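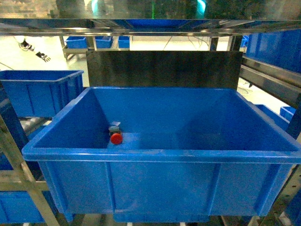

Fig. 1. Blue storage bin on a metal shelving rack, two small parts left in it.

# Small Parts, Big Mess: how a repair café keeps track of its bits

Mylene Tagle and Temitope Onyeka
Draft 2, 2026-03-26

## Why this topic

We both fix stuff badly at home. Mylene's toaster, Temi's bike light. Every time the job stalls for the same reason, the one screw or clip you need is somewhere in a jar with everything else. So for the project we looked at how a community repair café stores spare parts, and whether a simpler system gets things found faster.

The café is Clumen, in the hall behind the library. Open one afternoon a fortnight. People bring lamps, kettles, prams, radios. Parts come mostly from dead appliances that get stripped down.

## What they had when we started

Three systems on top of each other, as far as we could work out.

- Jam jars, sorted by whoever filled them
- The drawer cabinet (labels in pencil, mostly rubbed off)
- Bins for anything too big or too odd for the first two

No list. If a fixer was away that day, what they knew about the jars was away too. One of the regulars told us she buys new fuses from the hardware store on the way in so she doesn't have to look. Fair enough.

Bins were the worst in our opinion. A big bin swallows a small part. It goes to the bottom and the next person assumes it's rubbish.

## Method

We ran a find test in January. 12 fixers, each given a card with a part on it (knob, spring, hinge, that sort of thing) and asked to go get it. Cut-off was 38 seconds for the first round, which was too short for some of the cards and we should of tested that beforehand. Kept it anyway so both rounds match.

Then we relabelled. Went through everything over two visits and sorted by what the part does, not what it came out of. So all springs together, even if one is from a stapler and another from a dishwasher door. Fourteen categories in the end. Started with far more and kept merging.

Labels are a word plus a drawing. The drawings were Mylene's idea and they took ages.

Second round, same cards shuffled, same fixers.

## Results

Round one was rough. Lots of people ran out the clock. Knobs were ok because there's a knob jar and everybody knows the knob jar. Springs and brackets bad.

Round two better for nearly everyone. Springs went from worst to nearly best. Brackets still bad, becuase a bracket is kind of anything. We had "brackets and clips" as one category and half the fixers looked under "fasteners" first. Two of the fixers did worse the second time, both had been there for years and knew the old layout by heart. They were pretty annoyed and we think that matters, see below.

Full times are in the appendix spreadsheet. Temi still has to fix the column headings.

## What people said

Short interviews after, notes only, no recording.

"I can read the drawings without my glasses." Said more than once in different words.

"Where did my jar go." Also said more than once.

One fixer wanted colour coding. Another one is colour blind and said please don't. We left colour out.

Somebody asked about software. We had a look at Pralico, an inventory app, and set it up on Temi's laptop for one session. Typing each part in took longer than finding it. Might suit a bigger place. The café has one power board near the tables and it's usually got a kettle on it.

## Discussion

Main thing we learned is that the sorting has to match how a person asks for the part. Nobody comes over asking for "plastics, misc". They ask for a thing that stops the lid flopping.

Second thing, the change itself has a cost. If we did it again we'd move one category at a time and get the long-term fixers to pick the order. We did it all at once as our timetable was tight and it showed.

Also depth. Shallow trays beat deep containers for anything smaller than your thumb. We didn't test this properly, only noticed it. Good topic for whoever takes the unit next year.

## Limits

Small group. Same cards both times so some of the improvement could just be memory. We didn't run a control. No test for returning parts either, only finding them, and putting things back is probably where it all falls apart.

## Still to do

- redo bracket labels
- appendix headings (Temi)
- ask Clumen if they kept the layout over the break
- reference list, check the style guide for websites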